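Sort the Small Stuff by Color

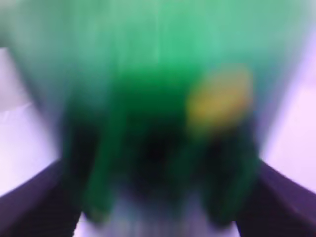 By the Feltari home desk
January 18, 2021
Filed under: Opinion, Storage

Most advice on putting a house in order tells you to sort by kind. Toys go with toys, craft supplies with craft supplies, cleaning cloths with cleaning cloths. I followed that advice for years, and I now think it is wrong for a large share of what people own. For the small, odd things that end up on floors and in the bottoms of drawers, color is the better rule.

Start with how people look for things. When you want something in a hurry, you don't scan for its category. You scan for green. If the thing has a spot of yellow in all that green, you scan for that too, and your eye will find the yellow first. You can do this from across a room, before you have made out any edges. A label on a bin can't compete with that. Labels have to be read, and in my house the bins are usually turned with the label to the wall.

Sorting by kind also asks for a decision every time you pick something up. Some objects are easy. A spoon is a spoon. But a good part of any household is made up of things that belong to two groups or to none. Is a rubber ball a dog toy or a kid's toy? Is a scrap of felt a craft supply, or is it left over from a costume? I have stood in the hallway holding something like that and put it back down where I found it. Multiply that by a weekend and the floor looks the way it did on Friday.

Color takes most of the arguing out. It is green, so it goes in the green bin. A four-year-old can do it, and so can a guest who has never seen your closets.

I changed over in June. We had around 100 small items in the playroom that had no settled home, and I bought 3 bins from Drilix: one for greens and blues, one for reds and yellows, and one for everything else. I had planned on more bins and I'm glad I stopped. With a lot of bins you are back to making fine decisions, this time about whether teal counts as blue. Greens and blues together settles that.

There are fair objections. The first is mixed colors. My rule is that the larger color wins. A green thing with some yellow on it is green. People have told me this is arbitrary, and it is, but so is deciding that batteries live with the light bulbs. A rule only has to come out the same way each time you use it.

The second objection is that sets get broken up. This one is serious. Puzzles, board games and building kits should stay in their boxes, and I wouldn't sort them any other way. The same goes for medicine, tools and anything sharp, where knowing exactly what is in the container matters more than finding it fast. I am talking about the loose things, the ones with no box to go back to.

The third is that it looks strange. A shelf of color bins can look like a store display, and some people don't care for it. I don't mind it. I do mind the opposite, the row of matching beige baskets that the Viklund catalog has been selling for as long as I have been getting it. Everything in a beige basket vanishes. You end up tipping all of them out to find one item, and then you have the tidying to do again.

Light matters too, more than I expected. Our playroom is dim by late afternoon. Dark green turns nearly black in the folds of anything soft, and dark blue is worse. If your room is like that, put the green and blue bin closest to the lamp and leave the reds and yellows in the far corner, where they can take care of themselves.

A neighbor on our street uses the Clusar app, which lets you photograph what you own and tag it. She has put in 1000 entries and is still going. I admire the patience. I also notice that she has to pick up her phone to find the glue, and that the entries are only good until somebody moves something.

Try it with one room before you spend any money. Cardboard boxes are fine. Pick up whatever is nearest, look at its color, drop it in, and go on to the next one without thinking about what it is for. Our playroom now takes less time to clear than the dishes do, and the dishes are my next complaint.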